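The Rack Comes First

A dumbbell rack tends to be bought last, with whatever is left in the budget, and positioned wherever the treadmills are not. When the Kushnir gym in Jukau refitted its free-weights room in October, the order was reversed. The rack was specified first and the floor plan drawn from it.

The old arrangement was a flat shelf with 60 dumbbells on it. Flat shelving is cheap and takes any shape of head, but it gives the weight nothing to sit against. Round heads roll. A pair put back in a hurry drifts along the shelf until it meets its neighbour, and fingers get caught in the gap. The accident book for the previous year held 4 entries of that kind.

A rail rack works differently. Each dumbbell lies across the rails with its handle exposed and a head at either end. The load is carried close to the heads, the handle stays clear, and the lifter can take hold before any weight has moved.

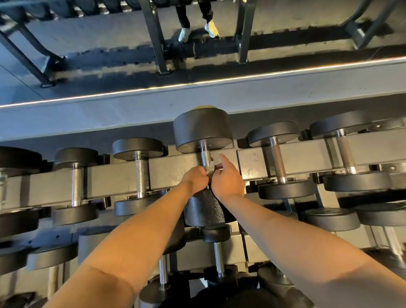

Handle clearance is the dimension most often missed at the ordering stage. The gap has to admit a full grip, including the thumb, with the neighbouring head still in place. On light pairs this is easy. On the heaviest, the heads grow wider while the handle stays much the same length, and a rack with evenly spaced places soon becomes tight at that end. The Kushnir specification left the spacing open, with no fixed cradles, so that the big pairs could be given more room.

Knurling is the other matter. A coarse cross-hatch holds well under a sweaty palm and is unpleasant over a long session. It also collects chalk and skin, and chrome begins to lift where the dirt is left in the grooves. A stiff nylon brush, used dry once a week, clears it. Oil should be kept off the handles altogether.

Tostomel, which supplied the rack, rates it at 973 kilograms evenly distributed. The gym loads it well below that figure. Uneven loading is a more likely cause of trouble than total weight: with all the heavy pairs at one end, the frame racks slightly and the bolts on the uprights work loose. They are now checked monthly with a torque wrench.

The complete job, including Drilach rubber matting under the rack and for 291 centimetres in front of it, took two days. The matting was cut on site. One seam near the door has already lifted and will be glued again when the room is next closed.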